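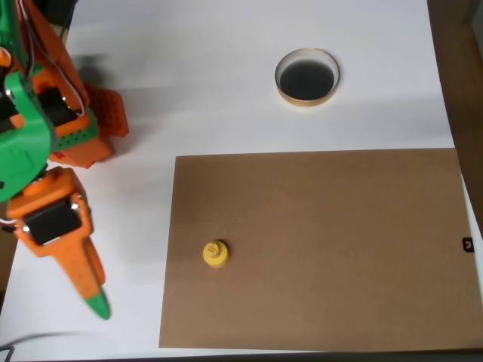
Trellton College Robotics Club, Student Projects

Project report: the elbow that let go

When we started this project we wanted a small arm that could pick up something light and drop it into a round container, over and over, while we got on with our homework. We did get there in the end (mostly!), but a good part of the term went into chasing one fault, and our supervisor suggested we write that up properly instead of tucking it away in an appendix. So this report is mainly about the fault.

The arm is printed in orange and green plastic, the orange for the framework and the green for covers and the finger tip, and it's driven by hobby servos. We nicknamed it Trolen early on and the name stuck. The test piece is the little yellow one on the brown board, and we chose it because it's light and easy to spot against the brown colour.

What went wrong

In October we were running repeat lifts in the evening, and on run 15 the arm reached out over the board, stopped, and then simply dropped. The finger hit the table hard enough to chip its tip. No one had their hands underneath, thank goodness, but one of us had been reaching in to straighten the test piece a moment earlier, and that gave us all a bit of a fright. We switched everything off at the wall and had a cup of tea before touching it again.

Our first guess was the software. We spent four long sessions going through the motion code line by line, and we did find some untidy things in there, none of which had anything to do with it. The log from that evening has 3475 lines, and the elbow command is perfectly steady right up to the drop. The servo was being told to hold and it wasn't holding.

After that we looked at the wiring, which we should have done first. The leads run along the outside of the upper segment and loop down to the joint, and we had made that loop too short. Every time the arm stretched right out, the loop pulled on the connector. When we wiggled it by hand with the arm propped on a block, the servo went limp and came back, limp and back, and I don't think we've ever been so pleased to see something misbehave.

What we changed

We re-ran the leads with a longer loop and tied them just above the joint, so the pull goes into the tie. The chipped tip was reprinted in green. We also wrote ourselves some rules, which are taped up by the bench:

Power off before anyone reaches under the arm.
Prop the upper segment before unplugging a servo.
Check the loop at full stretch at the start of each session.

Since the repair we've had seven evenings of running without a drop. The gripper still fumbles the test piece now and then, and we think that's the shape of the finger, so next term's group will be trying a wider one.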